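# Gosden Ridge trail notes

Trail segments, huts and water points for the Gosden Ridge walking area, in plain files. 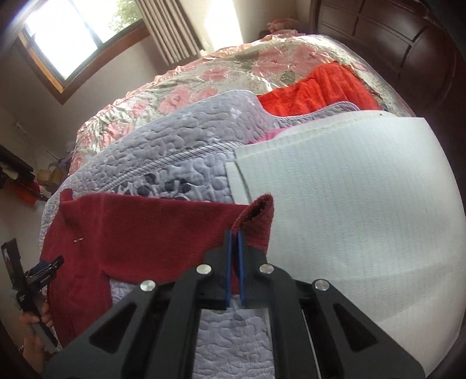
*Photo: Erkura project, CC BY 4.0*

Last edited 20/09/2019.

## What is in this repository

I started these files for my own walks between Lake Sistetti and the Pinto valley. After some time other hikers asked for copies, and it was easier to put everything in one place. The data covers the marked trails on both sides of the ridge, the open huts, the places where you can take water, and the parking areas.

It does not cover ski tracks. In winter the ski route goes over the lake and partly over private fields, and it moves a little every year, so I do not draw it.

## Files

| File | Content |
|---|---|
| `segments.csv` | One row for each trail segment between two junctions |
| `huts.csv` | Open huts and lean-tos |
| `water.csv` | Springs, streams and wells |
| `parking.csv` | Parking areas and the condition of the road to them |
| `tracks/` | GPX tracks, one for each segment |

All CSV files are UTF-8 with a comma as separator. Coordinates are WGS 84, decimal degrees. Heights are in meters.

## Fields in `segments.csv`

- `seg_id` - short code, for example `GR-24`. The code never changes, even if the trail is moved.
- `from`, `to` - names of the junctions as they are written on the signposts.
- `length_m` - measured from the GPX track and rounded to the nearest 50 meters.
- `surface` - `path`, `duckboard`, `rock`, `gravel` or `road`.
- `marking` - color of the paint marks. Empty when there are no marks.
- `wet` - `0` for dry in a normal summer, `1` for wet after rain, `2` for always wet.
- `checked` - the year when I last walked the segment from end to end.

The `wet` value is my own opinion. I walk in rubber boots most of the year, so a person in light shoes may want to add one to every number.

## How the tracks were made

I walked every segment at least one time in each direction with a hand GPS and kept the better track. Where the trail goes under the cliff on the Pinto side, the signal is bad and the line jumps from side to side. I corrected those parts by hand on the map. They have `edited=yes` in the GPX description.

Points closer than 6 meters to each other were removed. This makes the files smaller and for walking you will not notice any difference.

## Things to know before you use it

The duckboards on `GR-24` are old. Two of them were broken when I passed there, and the middle of the bog is deep enough that you do not want to step beside them. Use the gravel road around the bog if you carry a heavy backpack.

The well at the Sistetti hut has a hand pump. The handle is usually taken away in December and comes back when the snow is gone. In `water.csv` this is the field `winter`, with the value `no`.

Some signposts still show the old distances, from before the trail was moved away from the quarry. If the signpost and the file do not agree, trust the file for the length and the signpost for the direction.

The hut at the north end sleeps six, and it cannot be booked. On holiday weekends take a tent with you.

## Known problems

- `parking.csv` has no information about snow plowing.
- The junction "Upper Gosden" is in two places on different printed maps. I use the one with the signpost.
- Heights in the tracks come from the GPS and can be wrong, mostly near the cliff.
- Segments with numbers from 100 and up are side paths. They are walked less often and the `checked` year may be old.

## Corrections

Please open an issue and write the `seg_id`, the date of your walk and what was different. A GPX track is welcome but not required. I answer slowly in the summer months.

## License

Data and tracks: CC BY 4.0. Please give the source as "Gosden Ridge trail notes".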